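### 3.2 Folding surface and starting state of the cloth items

The household survey returned 656 written descriptions of how people fold small cloth items at home. Most respondents folded on a bed or a kitchen table, and 481 of them said that the surface under the cloth made a difference to the result. We therefore kept the surface the same for all items in this part of the study. A light wooden table was covered with a pale sheet that reaches nearly to the corners, leaving a narrow strip of wood at the near and far edges. White items were used throughout, so that color would not guide the choice of where to make the first fold.

Cloth bags were treated as a separate group. A bag has two layers and a closed bottom, and the layers slide against each other when one side is lifted. Respondents who fold bags often mentioned a lower edge that rolls up and has to be pressed down again. We call this a soft edge, as opposed to a crease, which holds its line when the hand is taken away. 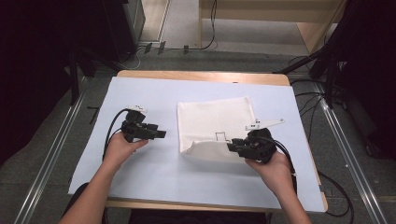
**Figure 2.** White cloth bag near the center of the covered table, with a soft edge along the lower portion and a thin printed outline above it.

A print on one face gives the folder a reference. In the written answers, bags with a print were nearly always folded so that the print stayed on the outside, even when this took an extra turn. Plain bags showed no such habit. Honorato and Boersma coded these answers separately, and they disagreed on 8 of them, which were settled by a third reading in November.

Towels were the second group. They are thicker, and a folded towel rarely lies flat without being pressed. A corner may be tucked under while the upper edge stands up in a rounded peak. We recorded this as a loose bundle and kept it apart from the flat folds, which have square corners and an even height. The distinction matters for storage, as a loose bundle takes up more shelf depth than a flat fold of the same towel. 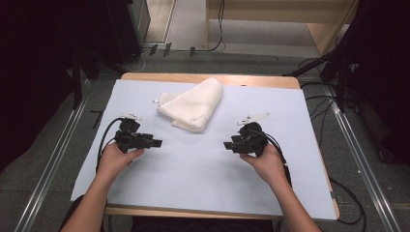
Annelies Verhoeven, commenting on a draft of this section, objected that "loose bundle" is too broad a class. In her view a towel with one tucked corner has already been folded with some intent and should be scored as a partial fold. We kept the single class for the main analysis and rescored 40 towel entries under her scheme. The rescored entries are listed in the appendix, and the order of the item groups by shelf depth did not change.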